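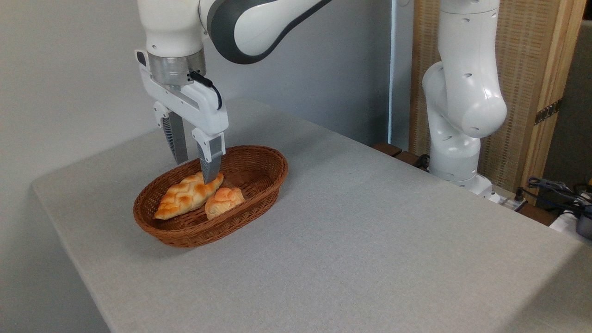 **Figure 2.** Oval woven basket with two braided breads, a long loaf and a smaller, rounder roll.

### 3.2 Bread baskets and the placing of loaves

The second group of objects in our study is the bread basket. In the households we visited in Petberg, bread is seldom put on the table directly. It is kept in a low basket, most often oval, and the same basket is used for storing in the morning and for serving in the evening. From the 93 households that answered our questions, 11 kept a separate basket only for braided bread.

The basket in Figure 2 is of the common type. It has a rolled rim and sides that slope gently, so that a long loaf can be taken out without scraping the crust on the weave. The long loaf is placed on one side, at an angle and the round roll lies against it. Both breads are in one half of the basket, and the other half is free. We call this arrangement "side placing", after a term suggested by Agata De Luca in her notes from the Tusurach survey.

Side placing was described to us in two ways. Older participants said that the free part is for the slices, which are cut from the long loaf during the meal and put back. Younger participants mostly had no explanation and said that their parents did it so. Amedeo Russo, who made the interviews in Atar, heard only the second answer, but his group was small and we do not want to conclude much from this.

The color of the crust also has a role. In Figure 2 the long loaf is golden-orange with darker brown on the ridges of the braid, while the roll is paler and less browned. Several participants told us that they choose a darker and a lighter bread on purpose - the darker one for adults, the lighter one for children. We did not ask about this in the first round of visits, and therefore we can report it only for the November round.

Baskets with a flat base and straight sides were less frequent. They are treated in Section 3.3 together with the bread boxes of the Negri type.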